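**Gripper won't let go after a force fault??**

**stinley_bench** wrote:

Okay, need some brains on this one. We do teardown of old office desktops with an arm and a two-finger gripper running the Skinstead controller. Thursday it tripped a force fault inside a case, and when the fault latched the fingers just stayed shut. Full squeeze. I hit reset, it re-homed the wrist WITHOUT opening first and yanked half the cabling sideways. Log says fault 824, grip force at 70 percent of max. My hand had been in there maybe a minute before, which I'm not thrilled about.

**daltoter_dan** wrote:

Fault 824 is hold-on-fault, it's supposed to keep its grip so it doesn't drop stuff. Working as designed. Did you read the manual?

**stinley_bench** wrote:

I did, thanks! Holding I can live with. Re-homing while it's still holding is the part I'm mad about.

**Leopold Sutter** wrote:

Same thing bit us at Pearce. There's a setting called "release before home" and the last firmware update flips it off. Turn it back on, and drop your force limit to 38 while you're at it. We ran 10 cases after that with no drama.

**daltoter_dan** wrote:

Strongly disagree on auto release. If it's holding a power supply over somebody's arm you do NOT want it opening on reset. Jog it out by hand, slow speed, then home.

**Leopold Sutter** wrote:

Fair for power supplies. He's deep in a case though, there's nothing to drop it on.

**wrenchmoth** wrote:

Can't you do both? Make reset ask you open or hold. And please lock the thing out before anyone reaches in, a minute is way too close.

**stinley_bench** wrote:

Yeah, lockout is happening, no argument from me. As for the setting, I'm leaning toward wrenchmoth's idea, a prompt on reset with no motion at all until I pick one. I'd still like a slower approach on top of that, mostly for the drive area. On these Dells you've got the blue release tabs on the cage, then a light blue SATA cable looping right up by the bracket, so any sideways move with the fingers shut is going to grab something. Gonna try the 38 limit tonight and I'll post the log. 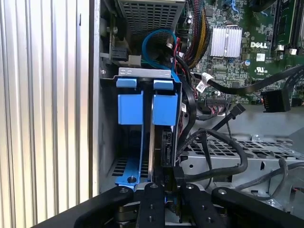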